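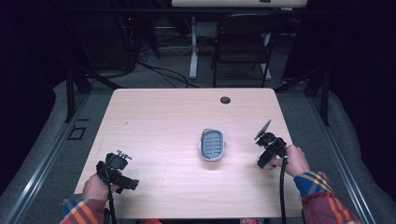
Telside soap dish: your questions

Does the insert come out?
Yes. Lift it at one end and rinse both parts under the tap.

How often should I clean it?
Once a week is enough for most homes. Use warm water and washing-up liquid. Don't use bleach on the insert.

Will a large bar fit?
The dish takes bars up to 9 cm long. Cut longer ones in half.

Can it go in the dishwasher?
The dish can, on the top rack. Wash the insert by hand.

Do you sell spare inserts?
Yes, in packs of 4. Quote part number 2747 when you order.

My soap still goes soft. What can I do?
Keep the dish away from the shower spray and turn the bar over after use. Empty any water that has collected under the insert.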